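Milel Community Wellness Center
Progress report to the Skerby Fund
Project: Stostesow Evening Relaxation and Gentle Movement Program
Reporting period: second quarter of the grant

1. Summary

The program is on schedule and within its approved budget. During the period the Center completed the first full cycle of evening sessions, opened enrollment for the second, and agreed on a revised handout set with the instructors. One planned activity, the introductory session for family caregivers, was moved to August and is described in Section 5.

The Center requests no change to the total award. A small transfer between budget lines is proposed in Section 6.

2. Sessions delivered

The first cycle consisted of 12 weekly sessions, each lasting one hour and beginning at 6:30 p.m. Of these, 11 were held as scheduled. The remaining session was canceled during a power outage and was made up at the end of the cycle.

Each session followed the format set out in the original application: a seated arrival period, gentle stretching for the neck, shoulders and lower back, guided muscle relaxation, and a closing rest. Participants could complete every part of the session in a chair. Floor work was offered as an option from the fourth session onward, after several participants asked for it in their comment forms.

Total attendance for the cycle was 551 visits. Attendance was strongest in the first half and fell somewhat toward the end, a pattern the Center has seen in its daytime classes as well. Instructors attribute part of the decline to longer evenings and competing family commitments. The second cycle will therefore be offered in two shorter blocks, with open enrollment at the start of each.

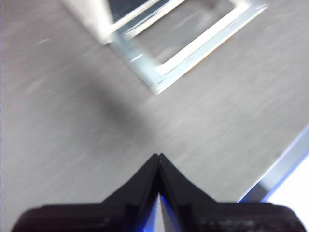
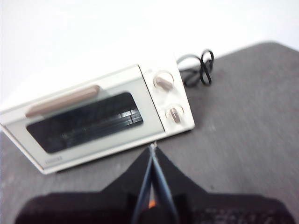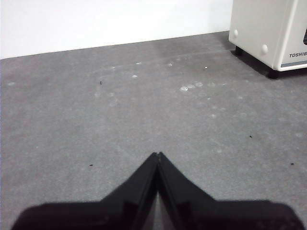
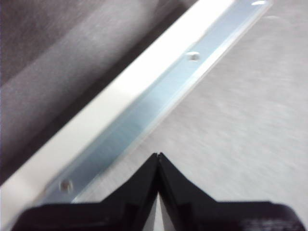 3. Participant feedback

Comment forms were distributed at the midpoint and at the end of the cycle. Most respondents reported that they had practiced at least one of the techniques at home, and muscle relaxation before bedtime was mentioned more often than any other. Several respondents wrote that they found it hard to remember the order of the muscle groups without an instructor present.

In response, the printed handout has been rewritten. The earlier version covered four pages and used terms that some readers found unfamiliar. The new version fits on one sheet, is set in larger type, and begins with the feet and moves upward in the same order used in class. The Center has printed 400 copies, which should be sufficient for the second cycle and for the caregiver session.

The comment forms ask for personal impressions only. The Center does not collect medical information under this program and makes no claim regarding health outcomes. Participants with a medical condition continue to be advised to speak with their doctor before beginning.

4. Instruction and training

Both instructors completed the chair-based movement course delivered by Mridha Training. The course covered adaptations for limited shoulder mobility, safe transitions between standing and sitting, and clear verbal cueing for participants with reduced vision. The instructors have since shortened their opening instructions and now demonstrate each movement once in silence before leading it.

A substitute instructor has been identified and will observe two sessions before teaching alone. This addresses the concern raised in the previous report – that the program depended too heavily on the availability of a single person in any given week.

5. Changes to the work plan

The caregiver session was originally planned for this quarter. Early interest was limited, and those who did respond asked for a daytime option. The session will now be held in August at 10 a.m. Its content is unchanged.

The audio recording of the guided relaxation remains in preparation. The script has been approved, and recording will follow once the substitute instructor has reviewed it.

6. Budget

Spending on instructor fees and room costs matched the approved plan. Printing came in below the planned amount as a result of the shorter handout. The Center proposes to move the unspent printing funds to the equipment line for the purchase of additional floor mats and neck cushions, and asks the Fund to confirm this transfer in writing before any order is placed.

7. Next period

Work in the coming quarter will center on the first block of the second cycle, the caregiver session and the audio recording. Comment forms will again be collected at the end of the block, and the results will be included in the next report.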